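Fingers on top of the gripper while recording – is there a house rule for this?

Afiq Entili
Hello all, and thank you in advance for your patience with a long-winded newcomer! I've joined a small group in Villthorpe recording tabletop tasks with hand-held grippers, and I've been asked to write our good practice sheet. I have 21 short points so far (too many, I know) and I'm stuck on hand placement and on what may stay on the table.

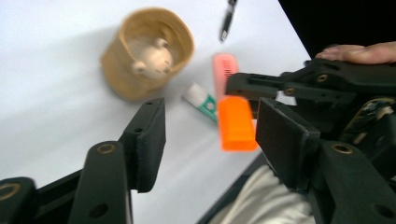
Hand placement first, then. My own feeling is that everyone should hold the tool the same way, but people's hands differ so much. Is resting your fingers on top of the body all right, with the little circuit board exposed so close by? And would you write down every item, the basket and the pen included, or only the orange block?

So-yul Um
Welcome, Afiq! We let people rest their fingers on top, as long as they stay off any bare board and clear of the moving parts – that one is in bold on our sheet. And do list everything on the table, even things no one will touch. You'll be so glad of it 1,000 recordings later.

Hivska
21 is too many. We have 2.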